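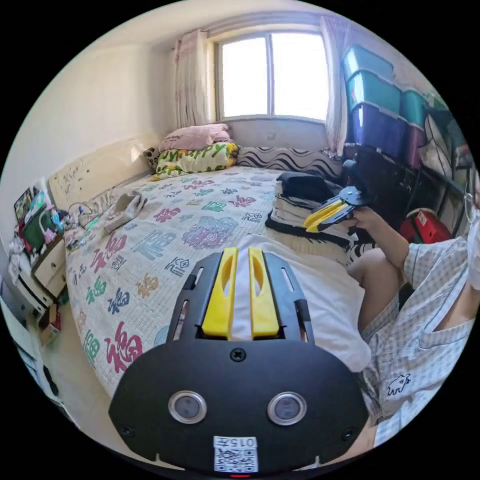 Fig. 4. Left unit, label and fingers toward you. The second unit is in the operator's hand.

Home | Build Log | Manual | Parts | Forum

Skirkeler Hand-Held Gripper Pair: Set-Up Guide
Section 4. First power-up and bedroom trial
By Zeyu Xiao, October

You have two assembled grippers and, if you followed Section 3, only a few screws left over. Put those in a jar. Section 7 deals with the jar.

The first trial is done on a bed. Wenjie Long did his over a tile floor and then spent an evening printing fingers, so the manual now says bed.

4.1 Before you start

1. Read the label on each unit. The one marked 左 is the left. If you don't read Chinese, it is still the left.
2. Check that both yellow fingers slide freely between the black side rails. A light scraping noise is normal. A crunch means going back to Section 3, step 9, which you skipped.
3. Wipe the two round sensor windows with a dry cloth. Your T-shirt is not a dry cloth, whatever you have been telling it.
4. Run the cables toward the wall and leave yourself slack to turn around.

CAUTION: Keep hair, drawstrings and pets clear of the fingers. They don't close hard, but they close with conviction.

4.2 Power-up

5. Connect the left unit first and watch the small indicator below the label. Red means the unit has power and is waiting to be paired. It does not mean anything is on fire.
6. Wait for the base program to list the unit. On the old Clultcombe board this takes long enough to make tea. On the newer one you'll have to drink it later.
7. Repeat for the right unit. If both show up as "left," unplug them and start over from step 5. Swapping the labels has been tried.

NOTE: If the program freezes with error 285, restart it. If it freezes with error 46, restart it and write to Jinfeng Tang, who collects them.

4.3 Folding trial

8. Lay out something soft and unimportant. Pillows, spare bedding and old shirts are all fine. Yulan Kong's good sweater was not.
9. Sit on the edge of the bed with one gripper in each hand. Keep your elbows loose. You will want to lean in and squint, and your back will bring it up the next morning.
10. Pinch one corner of the cloth with the left unit and hold for a slow breath. Then pick up the opposite corner with the right.
11. Bring the corners together, release, and check the log. Each pinch should appear as one line. If you find 1,214 lines, the trigger is sticking; sand the edge of the Zanden spacer until it stops.
12. Repeat until you get a fold you would let a guest see.

NOTE: Quilted covers snag on the slots in the fingers if you drag across them. Lift straight up.

CAUTION: Don't set a gripper down on its sensor windows. Scratches there show up as ghosts in the tracking, and Zhiqiang Pan has heard enough about your ghosts.

4.4 Shutting down

13. Close the log before you pull the cable. Doing it in the other order loses the session.
14. Unplug the right unit, then the left, and store both with the fingers open.
15. Put the bedding back. The Fang arm that will someday do this for you is covered in Section 9, which is still a heading and a parts list.

Back to Section 3 | Next: Section 5, Calibration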